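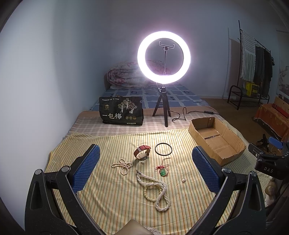
Rooms on the upper floor of Platmont House were checked on Nov 24, 2021, with the same list we used in September. I write comments under the points where "yes" or "no" is not enough. One general remark first, which concerns the furniture. Many residents like to have the bed pushed into the corner, and this is allowed, but then the bed becomes also the table, and jewelry and accessories lie spread over the cloth in the daytime. Such small things are the private matter of the resident and I did not touch any. I only ask that they can be put away fast when the electrician must move a bed, and that every resident knows about the locking drawer (see point 4).

Checked by: Hanna Laskowska
Present for the electrical part: Meirion Price
Copy to: Thenmozhi Shenoy, house office

**1. Doors and way out**

- [x] Room doors open fully, nothing stored behind them
- [x] Doors close by themselves from any angle
- [ ] Corridor free on its full width
- [x] Exit sign lit at both ends of corridor
- [x] Stair door not wedged

Comment: In the corridor there was a drying rack and one suitcase, outside room 5. I spoke with the resident and the suitcase was taken in while I was there. The rack belongs to the house, so it is our own mistake. It should go to the laundry room and stay in it. The closer on the door of room 10 is slow in the last part. It does close, therefore I marked yes, but please have the screw adjusted before the winter, when the wood swells.

**2. Smoke alarms**

- [x] One alarm in each room, fixed to ceiling
- [x] Test button gives sound
- [x] Not covered, not painted
- [ ] Date of battery written on the label

Comment: All alarms sounded. Four labels have no date. Eugeniusz Grabowska changed these batteries and remembers that it was in September, but a memory is not a record. I have written "Sept., per E.G." on the labels in pencil. Next time please write it at once, on the ladder, with the pen that hangs from the ladder for this purpose.

**3. Electricity and heating**

- [x] Sockets firm in the wall, no brown marks
- [ ] No extension cord plugged in another extension cord
- [x] No cord under carpet or under mattress
- [ ] Radiator free on the front side
- [x] No private heater in the room

Comment: Double extension cords in two rooms. Mr. Price replaced both with a single long one from the store, inventory number 1322. We have now no more long cords and should buy some.

The radiators are more difficult. When a bed stands in the corner, the blanket can hang down over the radiator, and the room stays cold although the valve is fully open. Then the resident complains, and we come with a tool to repair a radiator which is not broken. I ask for a hand's width between the bed and the radiator. Yulan Bai has asked if the bed in her room can be turned with the head to the other wall. I see no problem with this, the exit stays free.

**4. Beds and storage**

- [x] Bed frame stable, no loose slats
- [x] Bed not in front of window that serves for escape
- [x] Shelf above bed fixed with two brackets
- [ ] Locking drawer works, resident has key

Comment: Three drawers have no key. The locks are of the Gulleo type, and the old spare keys do not fit since the desks were changed. Please order new ones and note the number of each key in the key book. Until they arrive, residents may leave valuable things in the office safe against a receipt. Thenmozhi keeps the receipt block.

Shelves are good everywhere. In one room the lower bracket had a screw missing, which I put in myself, so it is marked yes.

**5. Windows and bathroom**

- [x] Window limiter present and holds
- [x] Bathroom fan runs
- [ ] Hot water not above limit at the sink

Comment: At the sink at the end of the corridor I measured 56 degrees Celsius. This is too hot for a sink where people wash the hands. Mr. Price turned down the mixing valve and will measure again on his next visit. A warning note is taped to the mirror until then. The fan is loud, but it pulls the paper to the grille as it should.

**Open points**

| Point | What | Who |
|---|---|---|
| 1 | Rack to laundry room | E. Grabowska |
| 1 | Door closer, room 10 | M. Price |
| 3 | Buy long extension cords | Office |
| 4 | Order drawer keys, key book | T. Shenoy |
| 5 | Measure hot water again | M. Price |

Please sign beside your line when it is done and put the sheet back in the green folder. The ground floor has its own list.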